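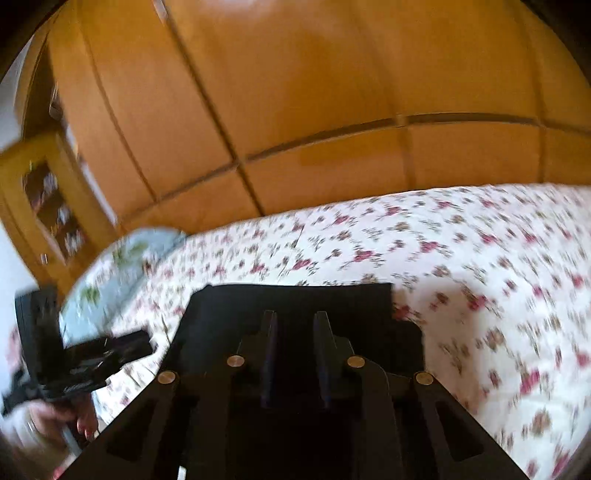

The Subscription Bedroom

The email arrived on a Wednesday, at a quarter past six in the morning, to tell me my sleep score was 32. I had felt fine until then. I had slept, gotten up, fed the cat and found my glasses on the first try, which is a good morning by my standards. Then I read that my night had been "fragmented" and that I should "consider an earlier wind-down," and by the time the coffee was done I was tired.

I had agreed to try the Vivex band for a month on the advice of a relative who swears by hers. I should say that I'm not a doctor and I don't doubt that some people sleep terribly and need help. People with apnea need a clinic and a machine, and they should have both. What I doubt is the rest of it, the large and growing business of telling people who sleep more or less all right that they are doing it wrong.

Start with the number. What is a 32? The app won't say. There is a page called "How your score works," and it runs to four paragraphs, and I read all of them twice. It mentions movement, pulse and "consistency." It mentions a proprietary blend of signals. At no point does it say what would have to change in my night for a 32 to become a 33. A bathroom scale can be rude, but at least you know what a pound is.

I tried a small test of my own. One night I went to bed late after a loud family dinner, slept badly on one arm, and woke up twice with heartburn. Score: the best of the month. Another night I read half a chapter, dropped off by ten and didn't stir until the alarm. The app was concerned about me. When I wrote to customer support about this, I got a cheerful reply saying that how we feel isn't always a reliable guide to how we slept. I have been chewing on that sentence ever since. If feeling rested isn't the point of sleep, I would like to know what we have all been doing it for.

Then there is the price. The band itself was on sale. The "insights" cost extra each month after the trial, and canceling them takes 5 screens, one of which asks if you're sure you want to "stop caring about recovery." I was sure. It asked again.

Vivex isn't the worst of them. Clurnumar sells a mattress that warms and cools each side separately and wants a membership before it will do either. The full-size version with the base comes to 944 dollars, before tax, before the membership, before the sheets that are cut to fit it and nothing else. Vuvatix makes a lamp that imitates sunrise. I own a window. Addo makes a pillow spray, a bath soak, a gummy and a notebook, and the notebook has a page for every night on which you're supposed to write down your worries so they won't keep you up. I did this for a week. It turns out to be a very good way of finding worries you had forgotten about.

What bothers me more than the money is how the advice has changed the way people talk. At lunch a few weeks ago, half the table was comparing deep sleep minutes the way my uncles used to compare gas mileage, and with about as much evidence. A woman I like very much said she couldn't come out in the evening anymore because it hurt her numbers. She didn't say it made her tired. She said it hurt her numbers.

And the bedroom itself is now supposed to be a project. Every article has the same list. Get the clutter out, get the color out, buy the blackout curtains, buy the gray linen, paint the walls something named after fog. Nothing on the walls, nothing patterned on the bed, because the eye has to rest. I have yet to see anybody explain how a pattern keeps you awake in the dark with your eyes shut. 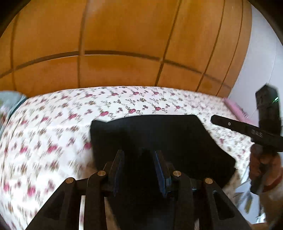 A rose-print bedspread and a big glossy wardrobe. Neither one needs charging.

My grandmother's room broke all of these rules. She had a huge wardrobe full of coats and mothballs, a print bedspread, a clock that ticked like somebody hammering tacks, and a radio she fell asleep to. The room was cold in the winter and hot in July. She slept in it for most of her adult life, and if you had asked her how she slept she would have said "fine" or "not so good" and then asked what you wanted for breakfast. I don't want to make her into a saint of the old ways. She took pills for her blood pressure and was glad to have them. She complained about her back. But she didn't lie down at night with the feeling that she was about to be graded.

The people who sell these things will answer that awareness comes first. You can't fix what you can't measure. I hear this line everywhere now, at work, at the gym, at my kid's school, and I wish somebody would check it once in a while. People fix things they can't measure all the time. You fix a soup by tasting it. You fix a friendship by calling. Meanwhile there are plenty of things we measure to death and never fix, and the traffic light at the end of my street is one of them. The city has studied it three times.

It's also worth asking what gets left out of the measuring. The usual reasons people around me sleep badly are not mysterious. A neighbor works nights at a warehouse and gets her schedule two days ahead. A cousin has a baby. A man in my building is behind on his rent and lies there doing arithmetic. Put a band on any of them and it will report, correctly, that they are not sleeping well. Then it will suggest a breathing exercise. The breathing exercise won't hurt. But there's something a little insulting in being handed one when what you need is a steadier shift or a smaller bill, and I notice that none of these companies has an app for that.

I'll grant a few points to the other side. Going to bed at the same time every night seems to help, and my mother told me so for free. Less coffee after lunch helps too. Some people tell me the band scared them into drinking less, and if so, good. I also know one person who took her readings to a doctor and came away with a proper sleep test, and I wouldn't want to talk her out of it. That's a real use. It's a much smaller one than the ads promise, and you could get most of it by saying "I'm tired all the time" to the same doctor.

I wore the thing for 23 nights out of the 30 I had promised. On the last one I took it off around three in the morning, when it had slid up my arm and was blinking green under the covers. I put it in the drawer with the old phone cords. It kept emailing me for a while. There was missing data, it said, and my streak was at risk. I don't know what I scored that night.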